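I've been running a little robot arm in my workshop for a while now (mostly stirring dye and moving jars, nothing glamorous!), and people keep asking me what rules I follow. So I wrote them down. Some come from the manual, a couple from Ruth Condori, who taught the evening class at Faltgate where I got hooked, and the rest from making a mess.

## Before you switch anything on

- Read the safety pages first. I know, I know. But mine had the stop distance in there, and I'd have guessed it wrong by a lot.
- Put the stop button where your weaker hand lands. Ruth made us all reach for it with our eyes shut, and half the class missed.
- Tape a line on the bench at the farthest point the arm can reach, then add 4 inches. Mugs, phones and elbows stay outside the line while the power's on.
- Tie back hair, take off lanyards, roll up floppy sleeves.
- Check the gripper pads for grit. A quick wipe with a damp cloth does it, and let them dry all the way or glass will slide.

## Speed

My controller goes from 1 to 100 and I run every new job at 7. Yes, it's painfully slow, and yes, you'll want to go make a sandwich. Don't! Stay and watch one full run from start to finish, finger near the stop. If it goes well I creep the number up a bit at a time, and anything with glass in it never gets past the halfway mark.

Write the speed on a sticky note and leave it on the controller. I share the bench with my neighbor Ryota and we've each bumped the dial without telling the other, so now the note is the law.

## Glass and liquids

This is where I'm strictest, and it's the part I get the most mail about.

- Practice with a plastic cup and plain water. Move up to glass when you're bored silly with the plastic one.
- Keep the level low. A shallow bit of liquid in the bottom is plenty for testing, even in a 600 ml beaker.
- Use a plain, light-colored work surface. Dark dye shows up on it right away and so do stray bits of glass.
- Wear gloves that fit snugly. Baggy fingertips get pinched.
- Remember that anything long leaning in a beaker sticks out past the rim. The arm has to clear the top of the rod too, and I forgot that once and swept the lot onto the floor.
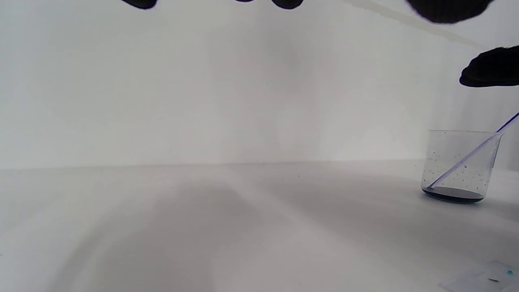 ## Hands in, power down

My one rule with no wiggle room: if a hand has to go into the work area, the arm gets stopped first. Pausing the program doesn't count, because some controllers will pick up right where they left off when you tap the wrong key. Press the real stop, wait for the arm to settle, then reach in.

Same goes for kids and cats. Mine has a box by the radiator in the next room and the door stays closed.

## Keeping a log

I use a cheap notebook and jot down the job, the speed, and anything odd (a squeak, a slow joint, a jar that came down harder than it should). Back in November I flipped through and saw the same squeak written up over and over, so I finally tightened the wrist screws. Check yours whenever you clean the pads, and use the hex key that came with the arm. The one from my Nestance shelf kit looked the same size and chewed up a screw head.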